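House Rules for a Taped Table, Revised
Posted January 6, 2018. Filed under: bench practice, food handling, robot arms

The rules below replace the set I posted last March. That version ran to two pages and was written for a single arm that moved wooden blocks. The present work involves food, plates, and a second gripper, and several of the old rules no longer fit it. Readers who printed the earlier list are asked to discard it.

Nothing in this post is a standard in the legal sense. Anyone working under a site safety plan should follow that plan first and treat these rules as an addition to it. They were drafted for the bench at Lyons and have since been adopted, with small changes, by the group that runs the Cora kitchen tasks. Where the two groups differ, I have said so.

1. The table

1.1 Tape is laid before any object is placed. It marks out sections for the operator's eye. It is not a measuring tool, and no position may be recorded by reference to a tape line alone.

1.2 Tape need not be perfectly straight. Small gaps where strips meet are acceptable. A loose end is not, as it can catch on a fingertip or the foot of a plate. Loose ends are pressed down or the strip is replaced.

1.3 Tape is not moved in the middle of a session. If a strip has to be replaced, the session is closed and a new one is opened in the log.

1.4 The strip of table directly in front of the base is kept clear of loose objects. Cora allows a folded towel there. I do not.

2. Food and dishes

2.1 Food used on the table is not eaten afterward, by anyone, whatever its condition. This applies equally to slices the gripper never touched.

2.2 Bread is discarded after 4 hours on the table, and cooked egg after 2. These are our own limits and were chosen for how the food handles. Bread that has stood too long becomes stiff at the crust and gives a false idea of how well a grasp works.

2.3 Each item has a starting place. For the sandwich task, the slice to be picked up starts on the cutting board and the plate stands near the middle of the table. The tray is placed on the side away from the base.

2.4 Printed dishes are permitted. The earlier rules asked for plain ones only, and I have withdrawn that. People own dishes with pictures on them, and a system that can only work with plain ones is of limited use in a kitchen. The pattern must be noted in the log.
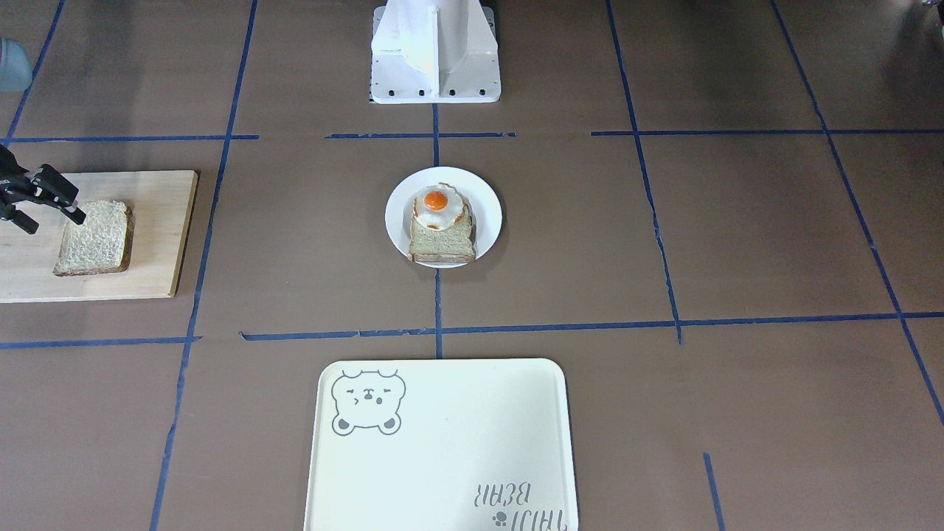 Sandwich task: right gripper above the bread, egg already on the plated slice, Taiji Bear tray in place.

2.5 An egg that overhangs its bread is left as it is. Operators have a natural wish to tidy the plate by hand before the next move. Doing so changes the task, and the attempt must then be marked as assisted.

3. Hands and people

3.1 No hand crosses the outer tape while the arms are powered and free to move. A hold is called aloud and confirmed aloud before anyone reaches in.

3.2 The stop button stays within reach of a seated operator. It is tested at the start of each session, and the test is written down.

3.3 Observers stand behind the operator. Three is the limit at Lyons. Cora permits more, in a larger room.

3.4 An approach to soft food is made slowly, and the fingers come to a full stop above the item before closing. Operators trained on blocks tend to skip the stop. They should be corrected the first time.

4. Cleaning

4.1 Gripper fingers are wiped between foods and washed at the end of the session. We use Pristico wipes for the first. Any food-safe wipe will do.

4.2 Crumbs are removed from the bolt holes and seams of the base plate with a dry brush. Compressed air is forbidden near food.

4.3 The cutting board is washed by hand and dried standing up. It is retired after 7 weeks of regular use.

5. The log

5.1 Every session is entered on the day it takes place. We keep ours in Wodero, though a paper notebook meets the rule equally well.

5.2 Failed attempts are entered in the same detail as successful ones. An entry that reads only "dropped" is incomplete. The operator should state what was dropped, where it landed, and whether the fingers had fully closed.

5.3 Corrections are added below the original entry with initials. The original is never erased.

Two matters remain open. The first is whether sauces should be allowed before a proper cover for the fingers has been agreed. The second is the wording of 3.1 for tasks in which a person hands an item to the arm, which the present text does not allow at all. Comments on either may be left under this post.

Previous entry: Labeling drawers and bins
Tags: checklists, grippers, kitchen tasks, table setup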